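Branascombe Laundry and Linen Care
Frequently Asked Questions

Getting started

What do you take?
Everyday clothes, bed linen, towels, table linen, cushion covers, scarves, fabric slippers and soft toys. We also take canvas bags if they are empty and unlined. We do not take leather, suede, fur, wedding gowns or anything with a heating element in it.

Where do I drop off?
At the Branascombe counter or at the Zuvar Street locker wall. The counter opens at 7:30 a.m. and the lockers are open all night. Bags left in a locker before 6 p.m. are picked up the same evening. Bags left after that go with the next morning's run.

Do I need an account?
No. You can fill in a paper slip at the counter. For the lockers you do need a phone number on file, because the pickup code is sent by text.

Is there a minimum order?
The minimum is one bag. If you only have a single scarf or pillowcase, it is charged as a small item and there is no minimum for those.

Packing your bag

What kind of bag should I use?
Any soft bag that stands or slumps open without tearing. Canvas totes work well. Drawstring bags are fine too. Please do not use trash bags - they split, and twice we have had one thrown out by mistake at the lockers.

Can I mix prints, stripes and plain fabrics in one bag?
Yes. We sort everything again before washing. If you know a piece bleeds, tie it up in its own pillowcase and write "bleeds" on the slip. Dark blue prints and black-and-white stripes are the two we ask about most often, and we will test a corner of either one if the slip says nothing.

Should I fold things?
You don't have to. Rolled is easier for us to sort than loosely stuffed, and small pieces are less likely to be missed. Put the largest items at the bottom and the thin or slippery ones on top. A piece hanging over the lip of the bag is fine at the counter but has to be tucked in before it goes in a locker, or the door will not latch.
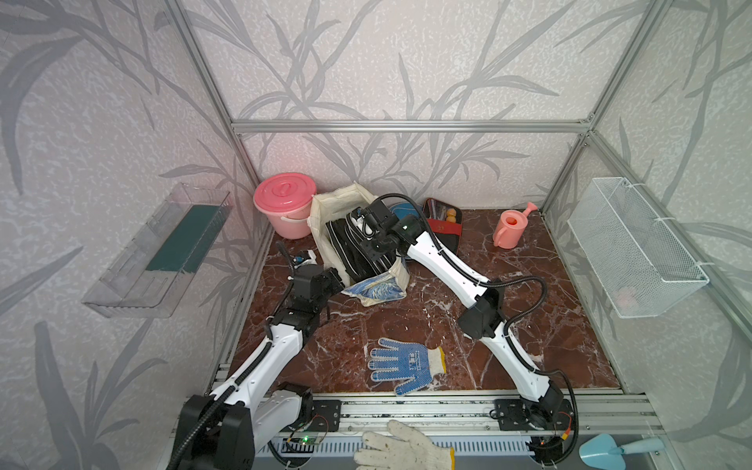 Open canvas tote with a striped item inside and a blue printed piece over the front. Pink lidded bucket behind, to the left.

How full is too full?
If you can bring the handles together over the top without pulling, the bag is fine. Our weight limit is 18 pounds per bag. Heavier bags are split in two at the counter and charged as two.

Do I get my own bag back?
Yes. The bag is tagged along with the contents and comes back with them. If you want the bag washed as well, check the box on the slip. There is a small charge for this, and canvas bags may shrink a little the first time.

Can I use a bucket in place of a bag?
Yes, if it has a lid and a carrying handle. Buckets are good for swimwear, cleaning cloths and anything still damp. Leave the lid set on top and not pressed down, so that air can get in. Buckets do not fit in the lockers and have to come to the counter.

What should I take out first?
Coins, keys, pens, tissues, lip balm, hair ties. We check pockets, but we do not check inside pillow covers or the toes of slippers. Anything we find goes in a small envelope pinned to your slip.

Care and washing

Will my prints fade?
All fabric loses a little color over time. We wash printed pieces inside out in cold water unless the label says something else. Fabric with a painted or brushstroke look is often printed on one side only, so turn it with the printed side in before you pack it if you can.

Do you follow the care label?
Yes. If the label is missing or cannot be read, we wash cold and dry flat. If you want something different, write it on the slip. We cannot take washing instructions by phone after the bag has been dropped off.

What detergent do you use?
Kyriakidis unscented liquid for most loads and Kyriakidis Wool for knits. You may send your own detergent in a sealed bottle with your name on it. Please do not put it in the bag with the clothes.

Can you wash slippers?
Cloth slippers with soft soles, yes. Slippers with cork, cardboard or glued soles come apart in the machine, and we send those back unwashed. Clip or tie the pair together. Single slippers are the item we have the hardest time matching to an order.

How do you treat stains?
Tell us where the stain is and what made it, if you know. A safety pin next to the spot is enough to mark it. Treatment is included for food, grass, coffee and mud. Ink, paint and wax cost extra, and we will call you with the price before we start. Please don't iron over a stain before you send it.

How do I soak something at home before I bring it in?
Use a clean bucket and enough cool water to cover the piece. Leave it for 30 minutes, press the water out with your hands and bring it in the same day. Do not soak silk or wool, and do not soak a dark print together with anything white.

Pickup and delivery

How long does an order take?
Orders dropped off by noon are usually ready the next day. Linen orders take one day longer. During February, when the holiday rentals on the hill change over, please allow an extra day for everything.

Do you deliver?
Yes, inside the Branascombe town line and along the Brulon road as far as the bridge. Delivery is free on two bags or more. The Brulon run does not go out on Friday.

How are things packed when they come back?
Shirts on hangers, everything else folded with the largest pieces at the bottom. Small items such as scarves and socks are rolled and placed at the top of the bag. Slippers are wrapped in paper and tucked down one side. If you prefer everything rolled, say so once and we will keep it on your record.

How long will you hold an order?
We hold finished orders for 90 days. You will get two reminders during that time. After that, unclaimed clothing is donated to the Zuvar Street clothing bank. Bags and buckets are kept at the counter a little longer, so it is worth asking.

Can somebody else collect for me?
Yes, if they bring the slip or the text message.

Prices and problems

How much does a bag cost?
The current price list is posted at the counter and on the Prices page. The charge is by the bag up to the weight limit, with small items priced one at a time.

Something is missing from my order. What do I do?
Check inside pillowcases and duvet covers first. Small pieces work their way in there during drying and we do not always catch them. If it still doesn't turn up, bring the slip to the counter or use the form on the Contact page. Tell us the color and pattern - "blue with yellow swirls" is a lot more useful to us than "scarf."

Something was damaged. Do you pay for it?
Report it within one week and bring the item with you. We repair where we can. If we can't repair it and the care label was followed on your side, we pay toward a replacement up to the limit printed on the back of the slip. Buttons that come off are sewn back on at no charge.

Can I change my order after dropping it off?
You can add an item until the bag has been tagged, which is normally within the hour. To take an item out, come to the counter with your slip.

Do you clean the bucket too?
We rinse and dry every bucket and its lid before it goes back to you. Stickers and labels may come off in the rinse, so write your name on the base in permanent marker.

My question isn't here.
Send it through the Contact page, or ask at the counter until 5:30 p.m.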